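Skallness white work table, large size: my review after one winter

Reviewed by Yasuo Noguchi

I run a small drinks and snacks shop together with Maritza Sánchez, and we needed a table for the work that happens between the shelves: opening deliveries, wiping bottles, putting prices, folding cloths. Before this we used an old desk from my apartment. It was too low and the drawer always opened by itself when you leaned on it.

I read many reviews before buying and most of them were written on the first day, when everything is still clean. I waited until the table had been used from December through the end of winter. English is my second language, so please forgive me if some sentence is a little stiff.

What you get

The table comes in two boxes. One has the top and the other has the legs, the cross bars and a bag of screws. The order number is 3723 if you want the large one in white; there is also a gray one and a smaller one which looks almost the same in the catalog, so please check before you pay. My first order was the small one by mistake and the seller, Clivden, exchanged it without a discussion. I paid for the return shipping myself, and I think this was fair.

Assembly

The booklet says one person can do it. I would say one person can do the legs, and then you want a second person to turn the table over. Maritza and I finished in 40 minutes, including the time to find the small wrench, which was taped inside the lid of the box and not in the bag with the screws.

There are 14 screws of the long kind and they all go into the cross bars. Do not tighten them until every one is in its hole. I tightened the first side completely and then the second side did not meet, and I had to open it again. The booklet has this warning on the last page, after all the steps.

The feet can be adjusted. Our floor is old and goes down toward the door, and I needed nearly the full length of the thread on one corner. After this the table did not rock, and I have adjusted it one time more since then.

The surface

This is the part I want to write most about. The top is smooth and matte and very white. I was worried about reflections from the ceiling lights, but it is comfortable to work at in the evening. Small things are easy to find on it. A dropped screw or a bottle cap you see immediately.

With white cloths it is the opposite. We use plain light towels for wiping, and on this table they nearly disappear. I have put my elbow on a wet one more than once.
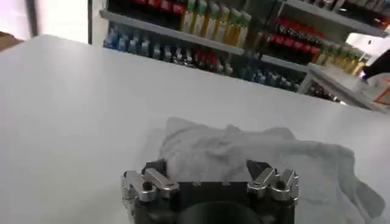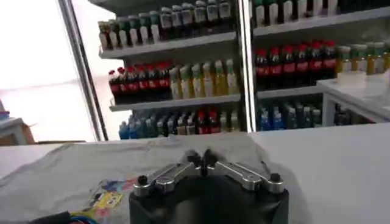

Stains

Coffee comes off with water if you wipe on the same day. Orange soda left a faint ring after one night, and I removed it with baking soda and a damp towel. Marker pen is the real problem. Maritza wrote a price on a sticker and the pen went over the side, and the line is still there, more pale now. We tried alcohol, then a melamine sponge. The sponge made a spot that is a little more shiny than the rest when you look from low down, so I do not recommend to rub hard.

Scratches are fewer than I expected. We cut open the boxes on the table in the first weeks, which was careless, and I can find two thin lines. Now we use a cutting mat.

A light gray top would maybe be more practical for a shop. I still prefer the white, but I know that I clean it more often than I cleaned the old desk.

Size and height

It is wide enough that two people can work side by side, one folding and the other unpacking. The height is good for standing. For sitting you need a high stool, and our neighbor Sioned Griffiths, who is shorter than me, finds it uncomfortable for her arms even with the stool. If you plan to sit all day, please look at the Gruswood model, which has legs in three heights. I tried it at Catrin Samuel's bakery. Its top feels softer and shows knife marks more easily, and it costs more, but the height is really better for sitting.

The edge of the Skallness is straight and quite sharp at the corners. I put felt on the one corner next to the walkway after I hit my hip there.

Things I would change

I would put the warning about the screws on the first page. I would add a shelf or at least a bar under the top, as there is no place to hang a towel, and so the towels stay on the table. The plastic caps for the leg ends are also weak. One broke when we moved the table for cleaning, and Clivden sent a pack of new ones for 5 dollars.

My rating

Four stars of five. I take away one star for the marker stain and the corners. For home use, for example sewing or wrapping packages, I think it would be a five, if you have the space and keep your pens closed.

Update: a reader, Mabli Lougher, asked if the top can be turned over when one side is damaged. It cannot. The underside is not finished and the holes for the cross bars go in from there.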